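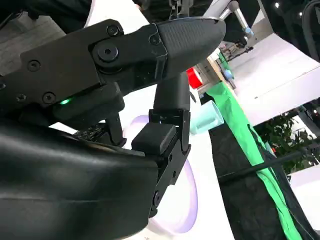
Slide 1 – open day, Marulanda hall, table 2

Leave this up while people sit. Say hi. Thank Yaneth Cuadros for the invite, she got us the hall pass AND the parking.

Who we are – Pindix, small shop in Milemville, 19 people. I do training, not code. So if you want code, grab Teófilo Alvarado after.

Why I went: Lastier wants an open day like this one in the spring. My job was look, take notes, come home with a list. 776 visitors through the door. Noisy! Bring a mic next time.

Slide 2 – the table

Cups, plate, play food. Everyday stuff, folks get it right away. Talk about grip here. Fingers from the top, thumb from the front. 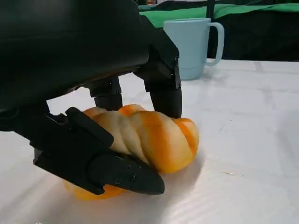 and kids asked better questions than the adults did. "Does it know its bread?" Pause for laugh. Then the real answer – depends what it was shown. Don't go down the hole on this, I lost 5 minutes at rehersal.

Point to make: plain white table, dark cloth behind. Easy to see from the back row. Steal that.

Slide 3 – two hands

Mug back left, plate in the middle, striped pumpkin things on both sides. Let them look. Ask the room which one they'd pick up first. Wait for hands.

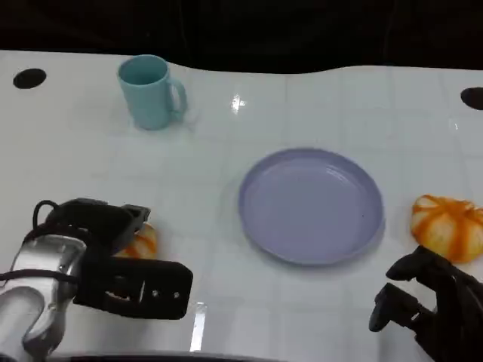
Slide 4 – what it'd cost us

2,000 for the hall, tables extra. Lastier splits it if we say yes by April.
Need: 2 people per table, one to run it, one to talk.
Questions. Stop by 3:30, room is booked after.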